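A few posts on storing produce at home, mostly on ethylene and humidity, following the talk I gave in Elville in May. Slides were bad. Text is easier.

Ethylene is a plant hormone and a gas. Some crops make a lot of it when ripening (apples, bananas, tomatoes, pears). Some make very little but react badly to it (carrots, green beans, leafy greens). Keep the two groups apart and most of the work is done.

Carrots exposed to ethylene go bitter. The compound is 6-methoxymellein, usually called isocoumarin on the handouts. It builds up mostly in the peel, so peeling helps somewhat. It will not rescue a badly affected batch.

Cut the tops off carrots before storing. The greens keep losing water after harvest and the root supplies it. Tops left on = limp roots.

Green beans are awkward. They are chilling sensitive, so the coldest shelf gives you pitting and rusty spots. Too warm and they go tough and yellow. I keep mine near the front of the fridge, in a bag with the end left open, and use them inside a week. 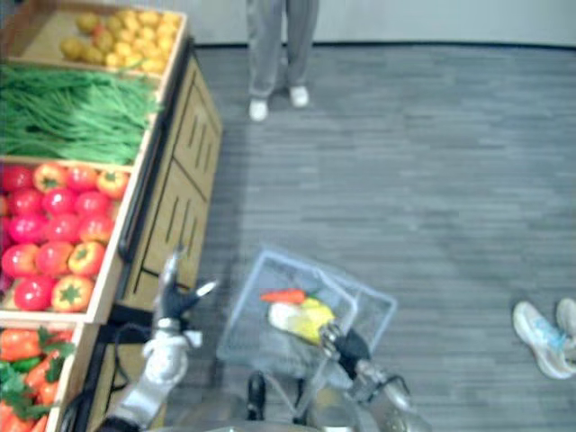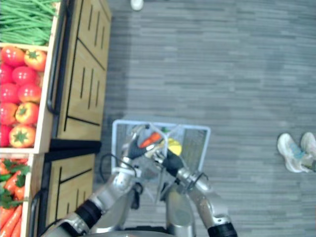
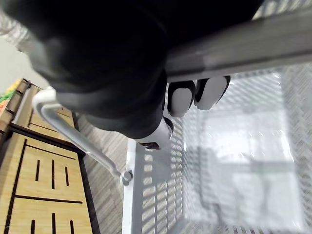
Tomatoes: ripen on the counter, stem scar down, out of the sun. Once fully ripe you can refrigerate for a day or two if the alternative is losing them. Chilling an unripe one stops the flavor developing and it doesn't properly recover.

Peppers do not ripen much after picking. A green one on the counter may color a little but mostly it shrivels. Buy them at the color you want. Fridge drawer, dry, not sealed tight.

Lemons are the reverse of what people do with the fruit bowl. At room temperature the rind dries out and hardens. In a closed bag in the fridge mine last some 22 days before the rind starts to give.

Catrin Gwynne asked about the drawer sliders. On most fridges the slider opens or closes a vent. Closed = humid, for things that wilt. Open = drier, and gas gets out, for fruit. If yours is marked with a leaf and an apple, follow the marks.

Absorber sachets: I ran 2 of the Titorora ones next to a drawer with none, same contents, 9 days. Could not tell the drawers apart. One trial, home fridge, door opened constantly -- don't read much into it.

Dilwyn Griffiths points out that I skipped potatoes and onions. Both want dark and air. Potatoes like it cool and fairly humid, onions like it dry, so give them separate shelves. Onion near potato tends to mean sprouting.

Squash and garlic next, when I've finished retyping the temperature table.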